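Family notices and old papers > Finding a death notice for a great-aunt

Mamta Bisht
10/4/23
I'm trying to find a newspaper notice for my great-aunt, Rajkumari Dwivedi. She taught infants at Sorna Road school for most of her working life and died in November, but I have two different years from two different relatives. The family took the Dorska paper at the time. I have been through the library index under Dwivedi and there is nothing for either year. Does anyone know if the index covers paid notices, or only the obituaries the paper wrote itself?

Shivam Tomar
Only the written ones before the paper changed hands. Paid notices were set in small type on the back pages and were never indexed. You have to go through the film page by page. A month of it takes an afternoon if the reader is working.

Seema Saxena
I don't agree with that. I have found paid notices in the index, including my grandfather's, which we certainly paid for. What does happen is that they get filed under whatever name was in bold. If the notice began "Raj, beloved sister of" then she may be under R. Try first names and married names before you book the film.

Mamta Bisht
She never married, but people did call her Raj. I'll try that. I was going to go in on Saturday anyway.
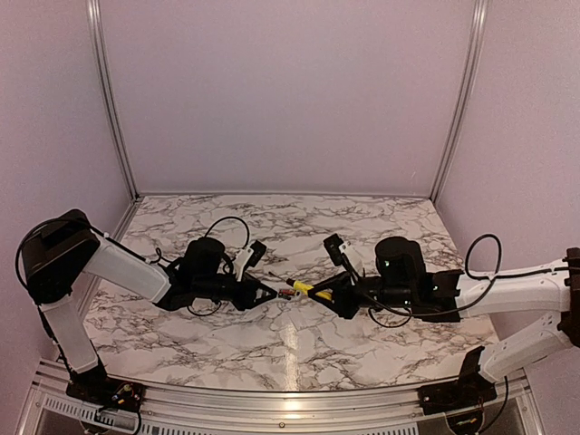

One cousin also says the funeral was handled by Caputo, so they may have placed the notice for the family. Would a funeral director keep a copy that long?

Shivam Agarwal
Some do. Caputo took over the Mideck business and got its day books with it, so ask for both. They will want the year, and they charge for a search if you can't give one. I'd get the death certificate first and work from that.

Shivam Tomar
Certificate first, yes. Seema, your grandfather may have had a written piece as well as the paid one. That was common with people who were known in the town.

Seema Saxena
He drove a bread van. There was one notice, four lines long, and it is in the index. I have the card number at home.

Shivam Tomar
Fair enough. I can only say that I looked for 42 paid notices when I did the chapel burials and not one of them was indexed.

Shivam Agarwal
You may both be right. The cards were typed up by different people over the years and they didn't all follow the same rules. The parish newsletter is worth a look too. It reprinted notices for teachers and is bound by volume, with the deaths near the back. 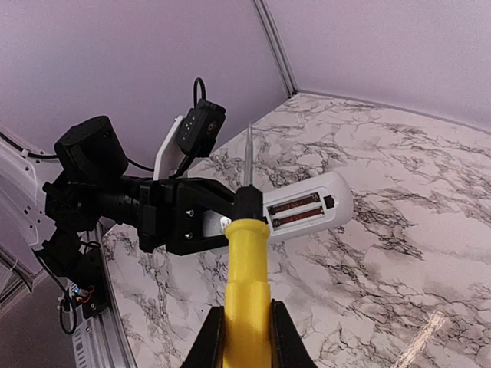 Page 2

Mamta Bisht
Update. Nothing under R or Raj, but the newsletter had her. It gives the date of the service and says she was survived by a brother and two nieces, one of them my mother. It spells the surname Dwivedy, so I went back to the index with a y and there she was, card 2216. It is a paid notice.

Seema Saxena
Good. So they are in there.

Shivam Tomar
That one is. I would still tell people to check the film.

Mamta Bisht
I did get the film out to make a copy. The notice has her age wrong by a year and leaves out the school altogether. Is there any way to have a correction put on the card?

Shivam Agarwal
The library will add a note for the spelling if you take in the certificate. They won't alter the text of the notice itself. Ask for the local studies desk, not the main counter.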